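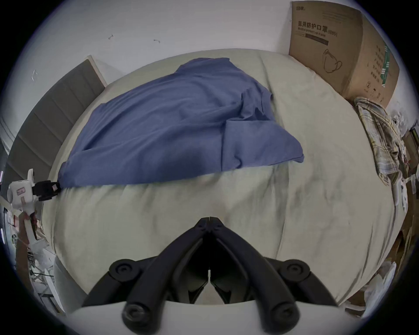
Ticket 692: Suture pad trainer, needle counter reads high
Product: Faven bench trainer with the Doolan sensor base
Opened by: Valter Rustad, skills lab
Assigned to: Rafail Athanasiadis, Skuslow support
Status: Closed, with grumbling

Valter Rustad, 8:10 am
The base is counting needle passes that didn't happen. I had a second-year resident close a short incision on the practice skin yesterday, and the report credited her with 800 passes. She's quick, but she isn't a sewing machine. The pad is the standard three-layer one. The base was updated in June and was fine until this week. I've turned it off and on again, so please don't suggest that.

Rafail Athanasiadis, 9:02 am
Thanks, Valter. I've crossed the first line off my script. Can you tell me:
Which firmware is on the base? (Settings, then About, then wait longer than seems reasonable.)
Does the count climb with the pad in place and no one touching it?
Is the pad seated under all the clips?

Valter Rustad, 9:40 am
Firmware 3. The About screen took long enough that I made coffee.
Count climbs by itself, yes. I left it alone while I drank the coffee and it logged 21 passes. By your scoring system my empty chair is now "approaching proficiency."
Pad is under the clips. I pushed each one until it clicked, and then pushed again out of spite.

Rafail Athanasiadis, 10:15 am
That sounds like the contact layer picking up something it takes for a needle. Please lift the pad out and run the base bare for five minutes. If the count stays at zero, the base is fine and we're looking at the pad or whatever is under it.

Valter Rustad, 10:48 am
Zero for five minutes. Put the pad back, and it was off again before I'd closed the lid. Tried a second pad from the same box, same thing. Tried an old pad with so many holes in it that it's mostly a rumor, and that one behaved perfectly.

Rafail Athanasiadis, 11:05 am
Very useful. What does it say on the box the new pads came in? There should be a code on the short end, under the barcode.

Valter Rustad, 11:20 am
The code is there but the box says Rastell on it. Purchasing switched us over. I was told they were "the same thing, only cheaper," which I have also heard said about the chairs in this lab.

Rafail Athanasiadis, 11:52 am
I think we have it. The Rastell pads fit the clips but have a mesh backing under the bottom layer, for strength. As a plain suture pad there's nothing wrong with that. On a sensor base, the mesh sits on the contacts and the base reads every little shift as a pass. A truck going by outside would do it.

Two ways around it:
1. Go back to unbacked pads on this base and keep the Rastell ones for the tables without sensors.
2. Put the thin insulating sheet between pad and base, then recalibrate. The sheet came in the flat envelope with the manual. Calibration is under Settings, Sensor, New Surface. Keep your hands off the table until the light goes steady.

The second way costs you some sensitivity. Shallow bites may not register at all.

Valter Rustad, 1:30 pm
Found the envelope. It was holding up one leg of the printer.
Did the sheet and the recalibration. Idle count is zero after twenty minutes. Did ten careful passes with a curved needle and got nine. I'd like to blame the sheet for the missing one, but I've seen my own suturing lately.

Rafail Athanasiadis, 1:44 pm
Nine out of ten is what I'd expect with the sheet in. I wouldn't grade anyone on it. For practice it'll do.

Valter Rustad, 2:05 pm
We have an assessment coming up, so I'll use the old stock for that and order more unbacked pads. Purchasing has asked me to put the reason in writing. I'm sending them this ticket.

One more thing. Can the bad session be deleted? The resident has printed her report and taped it to her locker, and the others are asking how to beat it.

Rafail Athanasiadis, 2:20 pm
Yes. Instructor login, Sessions, hold down on the entry, Remove. It'll ask you twice. The locker is outside our support agreement.

I've asked for a note about backed pads to go in the setup guide, which currently says "any compatible pad" and leaves it there. Closing this one. Reply here if the count starts wandering again and the ticket will reopen.

Valter Rustad, 2:31 pm
Removed. My chair's session too, though it had been doing well.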